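4.2 세탁물 꺼내기 과제

앞 절에서 다룬 식기 정리와 비교하면, 드럼세탁기에서 빨래를 꺼내는 일은 언뜻 훨씬 만만해 보인다. 우리도 처음에는 그렇게 생각했고, 과제 목록을 짜던 10월의 첫 회의에서는 이 과제를 몸풀기용으로 맨 앞에 두자는 의견까지 나왔다. 그러나 막상 시연을 모으고 정책을 학습시켜 보니, 여섯 개 과제 가운데 저자들을 가장 오래 붙들어 둔 것이 바로 이 과제였다. 집에서 매일같이 하는 일이라 그 안에 얼마나 많은 판단이 들어 있는지 미처 헤아리지 못했던 탓이 크다.

어려움은 크게 보아 천의 모양에서 온다. 접시나 컵은 어디를 잡든 모양이 그대로지만, 구겨진 천은 손가락이 닿는 순간 다른 물체가 되어 버린다. Visser와 Buthelezi가 Nedov 벤치마크를 설계하면서 천 종류의 성공 판정을 따로 둔 것도 같은 고민에서였으리라 짐작한다. 본 연구에서는 그 판정 방식을 빌려 오되, 천이 문 아래쪽 고무 패킹에 걸쳐진 채 남은 경우를 실패로 분류하였다. 사람이라면 무심코 한 번 더 당기고 말 일이지만, 기계에게는 여기가 고비이다.

시연은 손에 쥐는 그리퍼로 수집하였고, 전체 3309건 중 600건이 세탁물 과제에 해당한다. 그림 3은 천 일부가 패킹 아래쪽 턱을 살짝 넘어온 상태로, 앞서 말한 고비가 어떤 모습인지 잘 보여 준다. 드럼 입구 바로 앞, 작업자의 손 가까이에는 흑백 격자무늬의 기준 마커 카드가 있다. 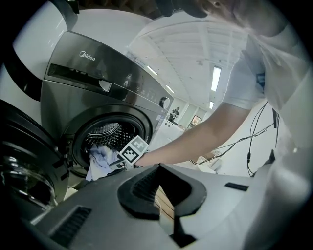

그림 3. 세탁물 꺼내기 과제의 작업 환경. 문이 열린 드럼세탁기와 입구 안쪽의 구겨진 천, 그리고 기준 마커.

4.2.1 결과와 논의

학습된 정책은 드럼 안에 천이 한 장만 있고 그 끝이 입구 쪽으로 나와 있을 때 가장 안정적이었다. 반대로 천이 안쪽 벽에 납작하게 붙어 있으면 그리퍼가 같은 자리를 몇 번이고 더듬다가 제한 시간을 넘기는 일이 잦았다. 곁에서 지켜보던 저자들이 저도 모르게 손을 뻗을 뻔한 적도 한두 번이 아니었음을 여기에 적어 둔다. 연속 시행은 5회를 한 묶음으로 하였는데, 묶음의 뒤쪽으로 갈수록 성적이 떨어지는 경향도 관찰되었다. 천을 다시 넣는 손길이 매번 조금씩 달랐던 것이 한 원인으로 보이나, 이를 따로 통제한 실험은 아직 하지 못하였다.

비교 대상으로 삼은 Kondcombe 정책은 천을 집는 속도에서는 우리 방식을 앞섰다. 다만 금속 드럼에 조명이 반사되는 조건에서는 깊이를 잘못 짚어 패킹을 함께 무는 경우가 있었고, 그때마다 시행을 멈추고 그리퍼를 빼내야 했다. 이 차이가 학습 자료에서 오는지 제어 주기에서 오는지는 지금의 결과만으로 가리기 어렵다.

그렇다면 이제 기계에 빨래를 맡겨도 되는가? 주위에서 가장 자주 듣는 질문이기도 한데, 저자들의 대답은 아직은 조심스럽다. 수건 한 장을 꺼내는 일이라면 맡겨 볼 만하다. 그러나 소매가 서로 엉킨 셔츠 더미 앞에서는 여전히 사람의 손이 훨씬 미덥고, 다 꺼냈는지 드럼 안쪽을 들여다보며 확인하는 마지막 단계는 본 연구의 범위에 넣지도 못하였다. 양말처럼 작은 세탁물에 대한 예비 시험은 5절에서 다룬다.

이 사이트는 열람 환경 개선을 위해 쿠키를 사용합니다. [동의] [설정 변경]

문의: Nkosi 연구실 편집 담당 | 저작권은 저자에게 있습니다 | 맨 위로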